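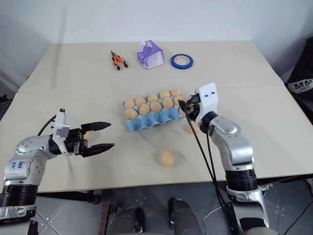 The egg carton table at our October open day, with both arms over the work.

We opened the Mengal lab to visitors from 13:00, and 81 people signed the guest book. Most of them stayed longest at the egg table. Nadja Plattner from the Stida team led the demonstration and answered the questions, also the difficult ones. Children asked mainly if the eggs are real. Parents wanted to know how hard the fingers press.

Nadja explained that the other things on the table, such as the pliers and the blue tape, stay there on purpose, so the robot must learn to leave them alone. The group has recorded 386 runs with eggs so far.

The next visit is planned for spring. Groups are limited to 20 persons, so please write to the front office early.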